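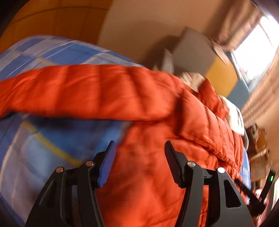
Drident Veloso 100 Match Soccer Ball

Size 5, thermally bonded, for league and cup play on grass or artificial turf

Item no. 3977
In stock. Ships in two to four working days.

The Veloso 100 is the top ball in the Drident range. It is made for adult and high school matches, and it is the ball we send out when a club asks for one model to use all season. The panels are bonded with heat instead of stitched, so there are no seams for water to get into and the weight stays steady through a wet second half.

The cover is a textured polyurethane with a shallow dimple pattern. Keepers tell us it is easier to hold in the rain than the older Veloso, which had a smooth cover and a higher shine. Under the cover is a thin foam layer, then a wound carcass, then a butyl bladder. Butyl holds air longer than latex. The ball feels a little firmer off the foot for the first few sessions and then settles.

Specifications

Size: 5
Construction: thermally bonded, 12 panels
Cover: textured polyurethane
Bladder: butyl
Weight: 430 g
Recommended pressure: 0.8 bar
Colors: white/navy, yellow/black
Surface: natural grass, artificial turf
Not suitable for: asphalt, concrete, indoor courts

What comes with it

One ball, shipped deflated, and one inflation needle. The pump is sold separately (Priketti hand pump, see Accessories). Team orders of ten or more come with a mesh carry sack.

Inflating the ball

Wet the needle or put a drop of valve oil on it before you push it in. Go in straight. Inflate to 0.8 bar and check with a gauge. Leave the ball overnight and check again, as a new bladder will stretch slightly and the pressure can drop. Do not go over 1.1 bar. Balls with a burst panel from overinflation are not covered by the warranty.

Cleaning and storage

Wipe with a damp cloth and mild soap. Do not use solvents or a pressure washer. Let the ball dry at room temperature, away from heaters. For the summer break, let a little air out and keep it out of direct sun. A ball left in a car in July can lose its shape for good.

Which Veloso do I need?

Veloso 100: matches. Bonded, textured cover.
Veloso Club: training and friendlies. Machine stitched, thicker cover, lasts longer on rough ground.
Veloso Junior: size 4, lighter, ages 8 to 12.

If you train mostly on worn turf, buy the Club for weekday sessions and keep the 100 for games. The textured cover wears faster on old turf with little infill.

Customer review

"We switched to the Veloso 100 at Takirdale in March 2023. The bounce is true and we top up the air less often than we did with the stitched balls. The yellow is much easier to see under our floodlights. I would like a darker print on the valve mark, it is hard to find once the ball is muddy."
Austra Sepp, first team coach

Warranty and returns

The bonding and bladder are covered for 12 months of normal play. Scuffs, fading and wear from hard surfaces are not covered. Unused balls can be returned within 30 days if they have not been inflated. To make a claim, send us your order number and a clear photo of the fault and the valve area. We will reply with a return label or ask for more details.

Club orders

Club prices start at ten balls. Crest printing is available on the white/navy version only, in one color, and adds two weeks to delivery. Send artwork as a vector file. Printed balls cannot be returned unless faulty.

Related items

Priketti hand pump with gauge
Inflation needles, pack of five
Valve oil, small bottle
Mesh carry sack, holds ten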